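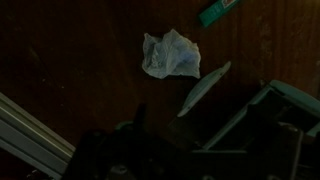

Crumpled translucent plastic on dark wood, with two slim green items beside it.

Cleswood Household Waste Diaries

A text dataset of everyday rubbish, written down by the people who threw it away.

Contents
What this is
What's in the download
Columns
How the diaries were kept
Cleaning
Known problems
Things to try
License and contact

What this is

Cleswood is a collection of waste diaries kept by 38 households in Drircombe and Vadport over 16 weeks. Every time someone put something in a bin, a recycling box or a compost caddy, they wrote a line about it: what it was, where it went, and (if they felt like it) why. The lines were typed up, tidied a little and given a category, and that's the dataset.

It's a lovely thing to read through. Official waste figures tell you how heavy a truck was. They don't tell you that one family argued for most of a month over whether a waxy sandwich wrapper is paper, or that somebody rinsed a yogurt pot, dried it, kept it on the windowsill for seeds and then threw it out anyway. There is so much in the notes column that I still find new things each time I open it!

The diaries are useful for anyone working on sorting guides, packaging labels, short messy text classification, or plain old curiosity about what people do at the kitchen counter.

What's in the download

entries.csv – the main table, one row per diary line
households.csv – household size, type of home, town, bins available
categories.csv – the 30 categories with a definition and sample wording for each
local_rules.txt – the sorting rules for both towns as they stood when the diaries began
original_spelling.csv – the same lines before cleaning, matched by entry_id
CHANGES.txt – what moved between releases

All files are UTF-8 with commas as separators. Text fields are in double quotes. Empty cells are really empty; there are no "NA" or "none" strings unless a diarist wrote that word.

Columns in entries.csv

entry_id: unique and stable between releases
household_id: matches households.csv
week: the week of the study, starting at 1
part_of_day: morning, afternoon, evening, night, or blank
item_text: what was thrown away, in the diarist's own words
category: one value from categories.csv
went_to: trash, recycling, compost, drop-off, reused, other
sure: yes, no, or blank, as marked by the diarist
notes: anything else they wrote

The sure column is my favorite. Diarists were asked to mark "no" whenever they had to guess where something belonged, and plenty of them did so very freely. Put it next to local_rules.txt and you can see where confidence and the rules part company. Black plastic trays are a great place to start, and so is anything described as "film," "wrap" or "crinkly."

How the diaries were kept

Each household got a paper notebook with a pencil on a string, to hang wherever the main bin lived. We tried a phone form in the pilot and hardly anyone kept it up. Paper was quicker with wet hands. Diaries ran from March into June, and notebooks were swapped for fresh ones halfway through, so handwriting sometimes changes at that point when a different person took over.

We gave very little guidance on wording. People were told to write what they'd call the thing if they were asking someone to pass it to them. That's why you'll see "bread bag," "the bag off the bread," "loaf plastic" and "bread skin" for what must be much the same object. Please don't flatten these before you've had a look at them – the variety is a big part of what makes the set worth having.

Bathroom waste was optional. Medical items were left out entirely.

Cleaning

Obvious spelling slips were fixed in item_text and left alone in notes. Names of people and pets were swapped for [person] and [pet]. Street names became [street]. Shop and product names were replaced with [brand], including the ones that have turned into everyday nouns, which leads to a few odd-looking lines such as "[brand] off the leftover [brand]."

Categories were assigned by hand by two readers working separately. Where they disagreed, the pair talked it over and settled on one label. The category_first_pass column in original_spelling.csv keeps both opinions with a slash between them. If you care about ambiguity, use that column! It's much richer than the settled label.

Known problems

Household 3 lost its second notebook for a stretch and rewrote the missing lines from memory. Those rows are kept, with "recalled" at the start of notes.

Evening entries are heavier than they should be. Several diarists saved up the day and wrote it all down after dinner, so part_of_day is closer to time of writing than time of throwing.

Multi-part items are uneven. A jar with a lid may be one row or two, depending on the household. Same goes for boxes with plastic windows and tea bags still in their packets.

Vadport changed its rule on cartons partway through the study. The file local_rules.txt has only the earlier rule, and the date of the switch isn't marked in entries.csv. This is on the list for the next release.

The households all volunteered, and most already liked recycling. Please don't use the set to estimate how well either town sorts its waste overall.

Things to try

Group item_text by category and read the rows out of order. Compare homes with a compost caddy against homes without one, especially for coffee grounds and peelings. Look at how descriptions shrink as the weeks go on: "small clear tray from strawberries, rinsed" becomes "strawb tray" becomes "tray."

If you want a baseline, the Galanis script in the tools folder trains a simple word-count classifier on item_text and prints a confusion table. It runs fine on an old laptop. Split by household_id, never by row, or the private vocabulary of each home will leak across and your scores will look far too good.

License and contact

Free to use, share and adapt with credit to "Cleswood Household Waste Diaries." Please don't try to work out who the diarists are.

The set is looked after by Higinio Hinojosa. Corrections are very welcome, and so are category quarrels – send the entry_id, the label you'd give it and a line on your thinking. Disputed rows get listed in CHANGES.txt with both sides of the argument.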